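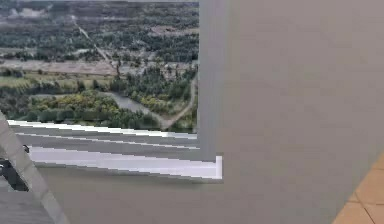 Why would you bother looking after a simulated cell, somebody asked me at Batinton in December, when nothing in it can wear out? I said I'd think about it, and then I thought about it all through the Christmas break, so you're getting the long answer today.

(Wait for people to sit down. Water is on the left.)

**Opening**

Hello! I look after the simulated arm cell on the Truvavard project. One arm, one room, one window with a view of some woods and a river. I spend more of my week in that room than in my own kitchen. The first half of this is how we set it up, the second half is what goes wrong with it.

**The room**

- Grey walls, tiled floor, white windowsill. The plainness is on purpose. Every fancy surface you add is one more thing to check after an update.
- The landscape outside is a flat backdrop and a blurry one. We tried a sharper picture for a week and the loading time drove me up the wall, so back it went.
- Jagged edges on the slats and the sill: that's low-resolution rendering. Fine for daily runs. If you're chasing a problem with edges, turn it up first, then go looking.
- Point at the arm going past the sill. We'll come back to that sill!

**Setting up the arm**

Start with the base. I can't say this loudly enough. Our base was 2 centimetres out for most of the autumn, and I kept "fixing" the gripper to make up for it (yes, me, my own hands, my own notes). Everything downstream was wrong in a way that nearly worked, and nearly working is horrible to find.

My order now:

1. Base position, against the floor grid.
2. Joint limits, one at a time, slowly.
3. Gripper offset.
4. Collision shapes switched on and drawn on screen so you can look at them.
5. Save a copy under a new name. Then have your coffee.

**The sill story**

(Slow down here, people like this bit.)

We had a reach test that failed on run 88 out of 100, every single time. Same seed, same run, same stop. I blamed Sezer, our planner, for two whole days. It was the collision box round the windowsill, which stuck out further than the sill you could see, so the arm was stopping against thin air. I shrank the box to match the sill, ran all 100 again and they went through. Sorry, Sezer.

**Looking after it**

- Monday: the reach test, before anyone changes anything.
- After any update: look at the collision shapes with your own eyes. The log won't mention a box that has grown.
- We keep the settings in Andel, 301 of them at the last tidy-up, and I'd love to get rid of half.
- Write down what you changed. Even the tiny thing. Especially if you're off home in five minutes.

**If there's time**

Joint drift demo. Skip it if we started late, it takes ages to load and the laptop fan is louder than I am.

**Questions**

Repeat each one into the microphone. If the wear question comes up again: the arm doesn't wear out, but the settings get fiddled with, mostly by me.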